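Cutting printed fabric with the plastic still on it?
14 comments · 3 shares

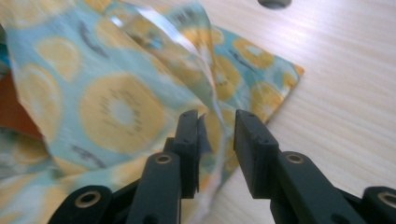 Do you prewash quilting cotton before you cut it?
Wash it if the finished thing will ever be washed. Cotton shrinks, and the first wash is when most of it happens.

pidberg_sews
I have a light blue print with yellow rings to turn into napkins. 20 of them, 15 inches square. I was going to skip the wash and cut tonight.

Moroz60
Don't skip it. I made napkins from unwashed cotton and they came out of the dryer as trapezoids. Warm wash, tumble dry, press, then cut.

jonard
Disagree. Unwashed cotton still has the sizing in it and cuts much cleaner. I cut a half inch big and let them shrink. Been doing it that way for years.

Moroz60
And if it shrinks more one way than the other?

jonard
Then they're a bit off square. They're napkins.

Bheki Hlongwane
Either works, but take any plastic film off first. It slides under the ruler and you lose your line. Press the folds out too, a rotary cutter wanders over a crease.

pidberg_sews
Steam or dry iron?

Bheki Hlongwane
Dry, then a little steam on the stubborn ones. Test a corner for color.

poltus
Mat on the table before the rotary cutter comes out, please. I have a groove in mine.

pidberg_sews
OK, washing it. Will cut in the morning.

2 likes · Reply · Share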